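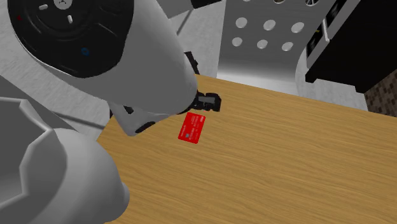

Fig. 4 - Wooden top, arm at left.

4. Oiling and care of the top

Applies to all Duvatlow tables with a solid wood top. Painted tops, see section 6.

Before you start: clear the top. Windows open. Old clothes on.

1. Wipe down with a damp cloth. Let dry overnight.
2. Sand lightly, 240 grit, always with the grain. Never across - scratches show up as soon as the oil goes on.
3. Vacuum the dust, then wipe again. Dry cloth this time.
4. Shake the Betow oil can well. Pour a little onto a lint-free cloth, not onto the wood.
5. Rub in, long strokes, end to end. Thin coat.
6. Wait 20 minutes. Wipe off whatever is still sitting on the surface. Sticky patches mean to much oil.
7. Second coat next day, same way. Underside gets one coat only.

CAUTION: Oily rags can catch fire by themselves. Lay flat outdoors to dry or soak in water before they go in the trash. Do not ball up.

Note: no silicone polish, ever. Oil won't take afterward.

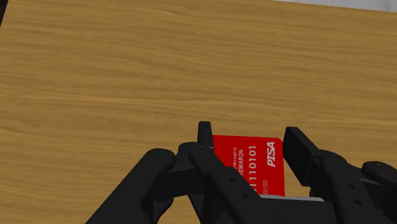 Fig. 5 - Grain running along the top. Follow it when sanding and oiling.

8. Keep hot pans and wet glasses off for a week. Coasters after that.

Water rings: wait a day, most fade. If not, sand the spot and re-oil, blending outward.

Re-oil twice a year, March is a good time for the first. Oil refills: part no. 237. Sanding pads: part no. 57, sold seperately.

Questions on finishes - ask for Chinyere Ezeani at the parts desk.

Rev. 2024-06-11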